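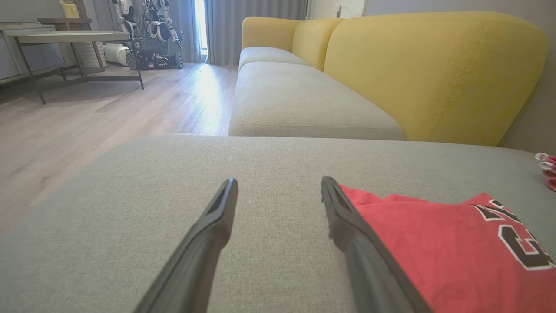
Wrist cam, fingers open over the couch, red shirt at right.

asunden_mh
Gripper build, June update. Fingers now close in 34 steps with a 500 ms settle. Soft fabric is still the problem: it grabs one fold and drags the rest.
Mereana Hoani

ziltex
Settle time is too long. Try 100 and watch the motor current instead.

asunden_mh
At 100 the current reading is still noise. Tried it Friday.

trevaskis
Filter it. I'd also look at the tips, they're narrow and squared. A wider pad would take more cloth per grab.
Maxine

ziltex
Disagree on wider pads. They won't get under a sleeve.

asunden_mh
Keeping the tips for now. Will log at 1000 Hz, filter, and post the curves.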